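The Drawer, Sorted by Shape

Most kitchen drawers fail at the level of geometry. Long tools lie across short ones, and anything with a loop catches on the rest. Tahmineh Arabzadeh, who fits drawers for Clallby, sorts by outline before she sorts by use.

Her method begins on a bare surface with flat tools and linked items kept apart. A spatula such as the one with the purple head and pink handle on the dark green tabletop goes in a full-length channel, handle to the front. Metal rings stay together on a plastic clip, like the silver set on the blue one, and take a shallow square bin. Thin cable is coiled and moved to another drawer. Channels are cut to 185 or 83 millimeters.

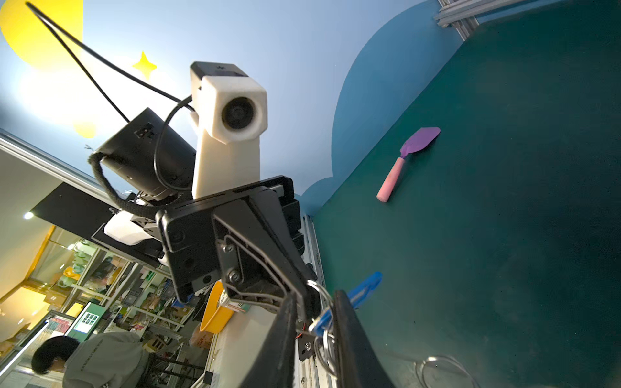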